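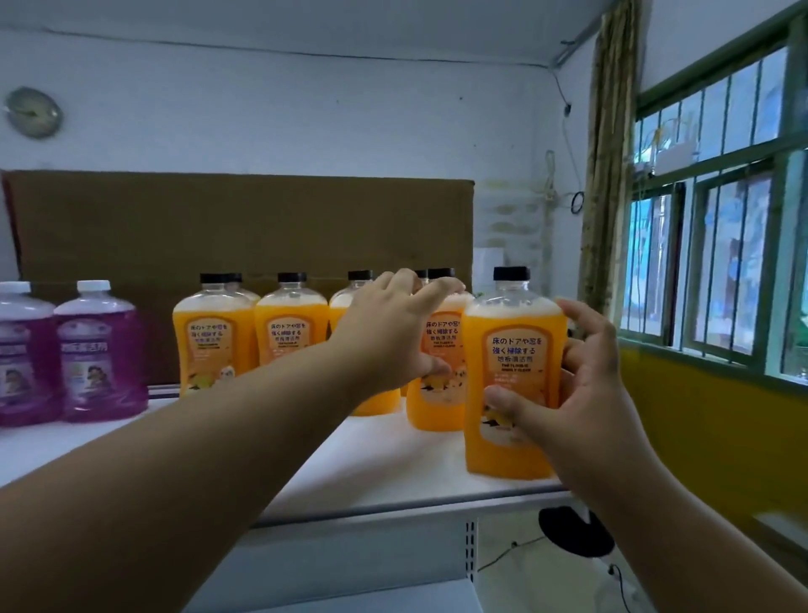

Parvaneh Ahmadpour soutenait qu'un piano ne monte pas à 2108 mètres, qu'il en meurt, que le froid lui fend la table et que les cordes lâchent une à une pendant la nuit. Elle l'avait dit à la boulangerie, elle l'avait redit sur la place, et comme elle avait enseigné le solfège à la moitié de Brastavdale, tout le monde la croyait.

Moi, j'avais dix-neuf ans et je trouvais l'idée magnifique. Un piano au refuge ! Un vrai, noir, avec ses chandeliers de laiton et sa touche de ré fêlée, un Zarei droit qui avait dormi trente hivers dans le grenier de l'école. Ardalan l'avait racheté pour presque rien, et il répétait à qui voulait l'entendre qu'on danserait là-haut avant la fin de juin.

– Il pèse combien ? demanda Cathal Kinsella.

– 169 kilos. Sans le couvercle.

Cathal siffla entre ses dents et alla chercher les mules.

Il y en avait une grise et une brune, et la grise s'appelait Kenus. Je n'ai jamais rencontré d'animal plus beau, plus têtu ni plus poilu des oreilles. On construisit un brancard avec des perches de frêne, on l'arrima devant et derrière, on coucha le piano dans de vieux édredons, et à quatre heures du matin toute la caravane s'ébranla sous les fenêtres éteintes. Enfin, presque toutes éteintes : chez Parvaneh, le rideau bougeait.

Ah, cette montée ! Il faudrait la raconter virage par virage. L'odeur des mélèzes, le torrent qui faisait un vacarme de gare, et à chaque cahot le piano qui lâchait une note tout seul, un la grave le plus souvent, comme un gros monsieur dérangé dans son sommeil. Sze-wing Siu marchait derrière et notait les sons dans un carnet à couverture rouge. Elle voulait en faire une valse. Elle chantonnait déjà le début, complètement faux, et c'était merveilleux.

Au pont de Grellico, Kenus s'arrêta.

On essaya la carotte, la prière, le pain dur. Ardalan lui parla longuement à l'oreille – je crois qu'il lui promettait une rente. Cathal s'assit sur une pierre et bourra sa pipe. Le jour venait, rose d'abord, puis d'un jaune si franc qu'on aurait voulu le manger avec une cuillère, et la mule regardait l'eau passer sous les planches sans la moindre intention de la traverser.

Alors Sze-wing souleva un coin d'édredon, ouvrit le clavier, et là, debout, de travers, avec le piano incliné comme un bateau, elle joua les quatre premières mesures de sa valse. Kenus dressa les oreilles. Elle posa un sabot sur le pont, puis l'autre. Quand la musique cessait, elle cessait aussi. On traversa donc au pas de valse, Sze-wing trottinant de côté comme un crabe, Ardalan tenant le couvercle, et moi qui riais tellement que je ne servais plus à rien !

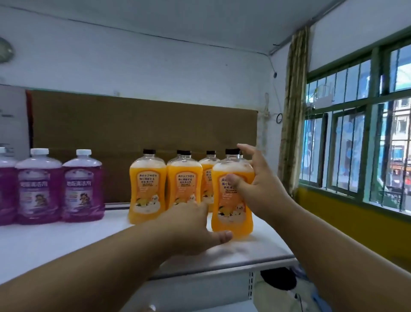 Dernière modification de la page : juin, 22 h 40

Après Grellico, le chemin sort des arbres et il n'y a plus que l'herbe rase, les pierres et le ciel. Le vent nous prit de face. Cathal, qui n'avait pas ouvert la bouche depuis le pont, se mit à siffler la valse à son tour, puis Ardalan, puis moi, et quelque part dans la caisse les cordes répondaient tout bas. Je vous jure qu'elles répondaient.

Le refuge apparut un peu avant midi. La porte était grande ouverte et de la fumée sortait du toit, alors que la clé se trouvait dans la poche d'Ardalan.

Parvaneh Ahmadpour nous attendait à l'intérieur, en bottes, les joues écarlates, devant une soupe aux orties. Elle était passée par le couloir des chèvres, seule, à soixante et onze ans, avec un trousseau que l'école n'avait jamais pensé à lui réclamer. Sur la table, bien alignés sur un torchon, il y avait une clé d'accord, des coins de feutre et un diapason.

– Pas trop près du poêle, dit-elle. Et pas contre ce mur, il prend la neige. Là. Non, là !

On le poussa là. Elle tapa le diapason sur son genou, le porta à son oreille, ferma les yeux, et l'après-midi entier y passa. Trois cordes cassèrent, elle en remplaça deux. La touche de ré resta fêlée, elle n'y toucha pas, elle dit que celle-là connaissait son métier.

Le soir, des gens montèrent avec des lanternes. On les voyait de loin, toute une guirlande dans les lacets, avec un accordéon qui s'essoufflait au milieu. Sze-wing rouvrit le carnet rouge. Il lui manquait encore la fin de la valse, alors elle jouait le début, puis encore le début, et dehors, attachée à la barrière, Kenus tirait sur sa longe en mesure.

À lire aussi
– Le facteur du col
– Trois lanternes pour Ardalan
– La fanfare sous la grêle
– Un hiver chez les Khosravi

Contact | © Les Cahiers de Brastavdale, tous droits réservés | Haut de page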